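FOR IMMEDIATE RELEASE

Palitau Neighborhood Cleanup Returns in June With More Streets, More Bags and a Free Breakfast

PALITAU – Spring is finally behind us, the garages have been opened up, and if your household is anything like ours, there is a great deal in there that should have gone out the door a long time ago. With that in mind, Tustetti Household Services is delighted to announce that the Palitau Neighborhood Cleanup will be back this June, and that every home in the district is warmly invited to take part, whether you have one small sack of odds and ends or a whole basement to get through.

Last year 305 households signed up, far more than we had dared to hope for, and we ran out of bags before lunch on the first morning. (Our apologies again to everyone on the hill side of Hidayat Street, who were very gracious about it!) This year we have ordered 1000 rolls of drawstring bags, enough for every registered home to receive 2 rolls with plenty left over for latecomers.

"I grew up here, and I remember when the whole street would come out with brooms and somebody's grandmother would bring out the coffee," said Tudor Enache, founder of Tustetti Household Services. "We wanted a little of that feeling again. The trash is the reason we get together, of course, but last year people stayed on the sidewalk talking until well into the afternoon, and I went home with a jar of plum jam and three tomato plants."

The cleanup will run for two mornings, starting at 8 a.m. each day, with trucks passing along every street between the old mill and the Alto footbridge. Residents are asked to have their bags tied and at the curb by 7:30 a.m. Ordinary household trash, worn-out clothing, broken toys and small kitchen items are all welcome. Paint, batteries, tires and anything with a motor should be brought to the table outside the Hidayat Community Hall, where our staff will take them off your hands and pass them on to the right people.

A few words on bags, as we had so many calls about them last year. Please leave enough room at the top of each one to pull the drawstring closed, and keep each bag light enough that you could carry it down a flight of stairs yourself. Broken glass should be wrapped in newspaper and put in a box marked GLASS. If you would like a hand getting things down from an upper floor, just say so when you register and one of our crew will come to your door.

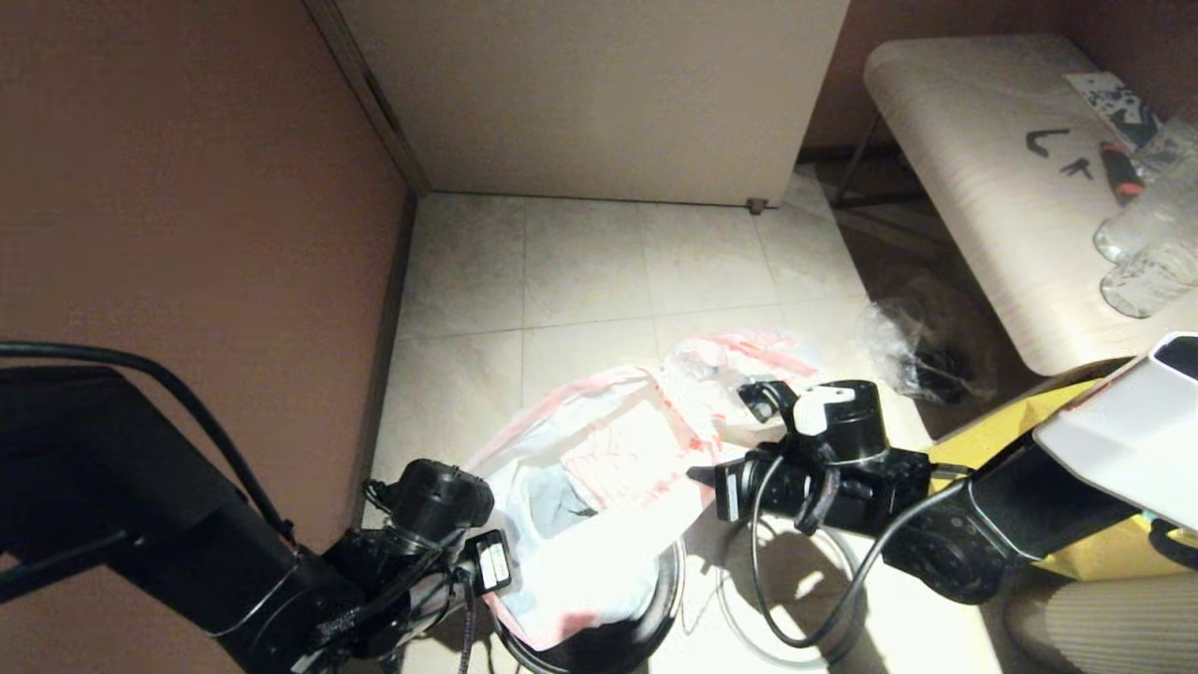
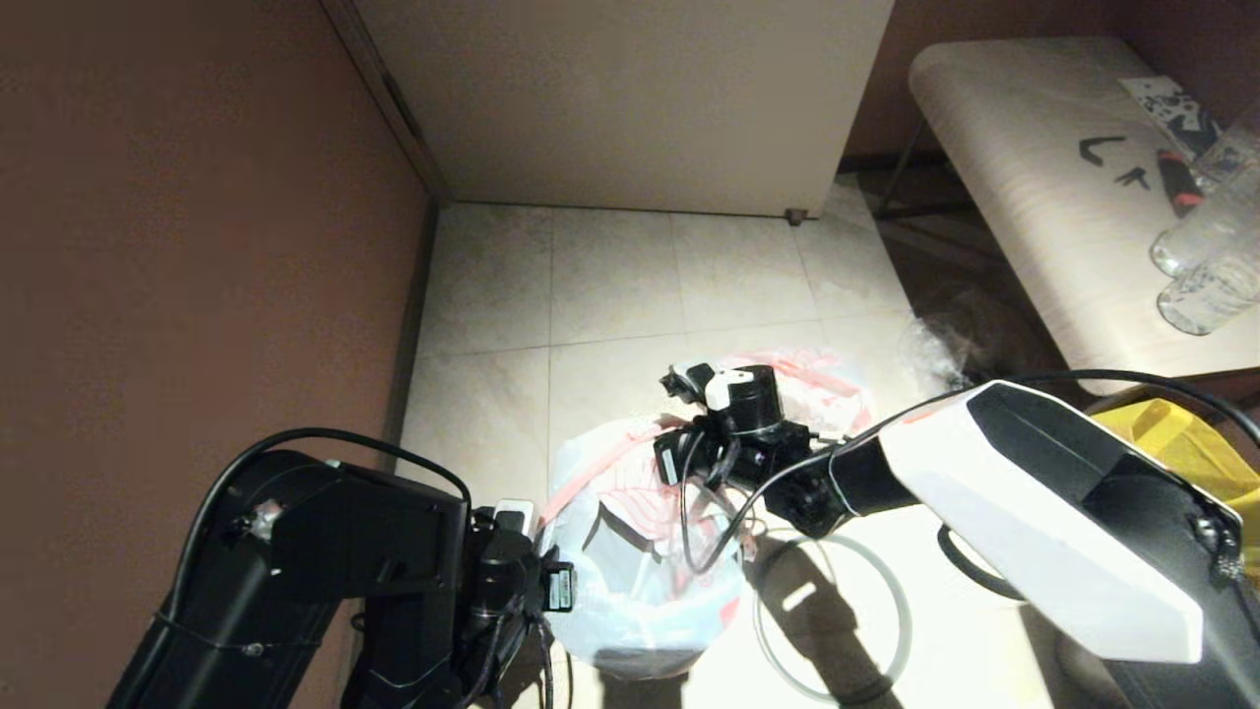
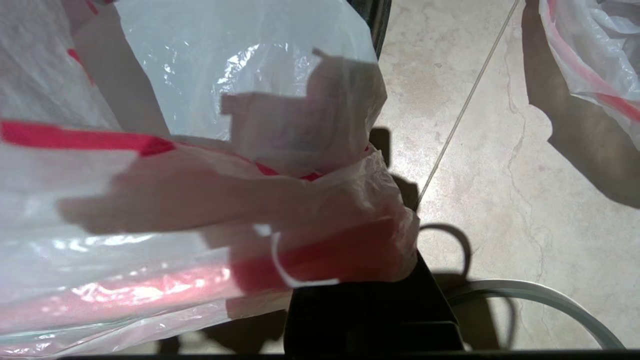
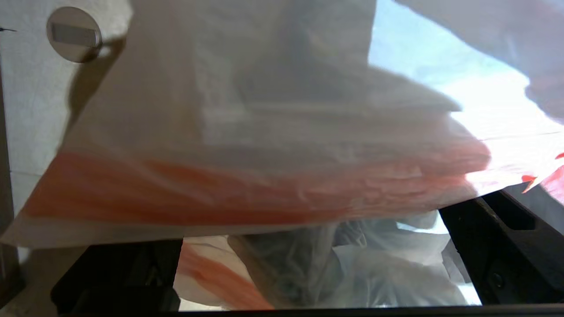 White plastic bags with red on them, at the bin and up close.

Breakfast will be served both mornings in the courtyard of the community hall, from 9 a.m. until the food is gone. There will be cheese pastries, fruit, coffee and lemonade, all free of charge, and you are very welcome even if you haven't got a single thing to throw away. Children can paint flowerpots at the long tables, and there will be a swap shelf for books, dishes and anything else too good to part with carelessly.

Registration is free and open now at the Tustetti office, 1742 Hidayat Street, or at the front desk of the community hall. Bags can be picked up at either place once you have signed up. Please bring your street address and let us know if you'll need help with lifting.

About Tustetti Household Services

Tustetti Household Services is a family-run company offering home cleaning, moving help and seasonal clear-outs in Palitau and the nearby villages.

Media contact: Tudor Enache, Tustetti Household Services, 1742 Hidayat Street, Palitau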